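Hand Gripper Upkeep at the Troltemska Bench
Gallery by Amos Nguyen-Tran

The Uvum hand gripper on our bench gets a full check every 1,000 cycles. The counter stood at 2,159 when we started this round in September, so the second check was already overdue. The pages in this gallery follow the work on the fingers, with notes for the next person who has to do it.

Fingers and screws
Each finger block is fastened from the top face. Back the screws out evenly and keep the left and right sets apart. We use the 6 mm spacer from the Nillach kit to set the gap before tightening anything again.

Alignment
Pencil lines on white are our reference for squaring the fingers. Draw them lightly. Open the fingers wide, put the crossing point between them, then close slowly and watch whether both tips arrive together.
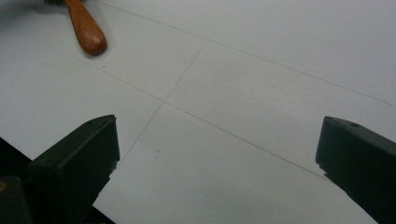

If one side gets there first, loosen that block two turns, shift it and try again. It usually takes a few passes. The older Lyons blocks had a locating pin that made this quicker, but they wore badly and we stopped ordering them.

Wear
Small nicks along the lower edges are fine to leave. A chip on the inner gripping face is not – swap the block and write the counter reading in the log.

Cleaning
Dry cloth only on the plastic. Solvent leaves the surface tacky and it picks up dust for weeks. Wipe the screw holes with a cotton swab before the screws go back in.

Spare blocks are in the second drawer under the bench.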